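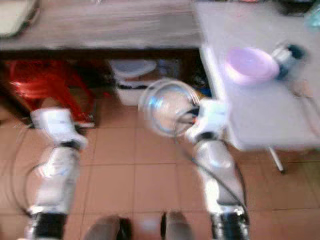 What is a bring-a-dish supper?

It's a shared meal where each household turns up with one dish, everything goes on a common table, and people help themselves.

Bring-a-dish supper

I grew up calling it a faith tea, my neighbours call it a bring and share, and Americans will know it as a potluck. I've used "bring-a-dish supper" for this entry as it's the name on most of the posters I've seen, and it does at least say what you have to do!

Names

The words shift from one village to the next. In Wisthorpe it is a "carry-in", though only if the meal is hot, and a cold one is a "spread". Over in Drundstead I've heard "plate night", which caused a bit of bother the year a new family took it literally and came with a stack of clean plates (they were used, so no harm done).

How it usually works

Somebody books a hall and puts up a list. The older lists just say savoury or sweet, and I rather like those, even if you do sometimes end up with seven quiches and a lonely bowl of coleslaw. Newer ones split things into mains, sides, salads and puddings. Drundstead gives out slips by street instead, so one end of the village does the mains and the other does afters, and the next time they swap.

Food is set down in the dish it travelled in. Salads and trifles tend to come in glass, so people can see the layers, and rice or cut fruit often goes on metal, which survives the car journey better. Labels under the dishes are a fairly new habit, and a very good one if you can't eat nuts.

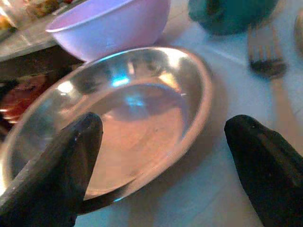
Wisthorpe Local Food Club: Shared Meals section

Size

Most of the suppers I know of are small. The Wisthorpe carry-in seats 100 and no more, that being the number of chairs. The biggest I've come across was the Nilta harvest table, where 482 people sat down across 2 sittings — I went to the second, and there was still pie. The shortest list I own has 31 names on it and comes from a supper at Orellana House one December, with mulled apple juice written in at the bottom in pencil.

Leftovers

Customs vary a lot here. In some places you take home whatever is left of your own dish, full stop. In others it's all pooled and shared out into tubs at the door, so you might arrive with a lasagne and leave with half a lemon drizzle (I've never minded). Unclaimed dishes go on the hall windowsill, and a strip of tape with your surname on the underside is still the best way to get yours back.

See also: Faith tea; Harvest supper; Street party; Trifle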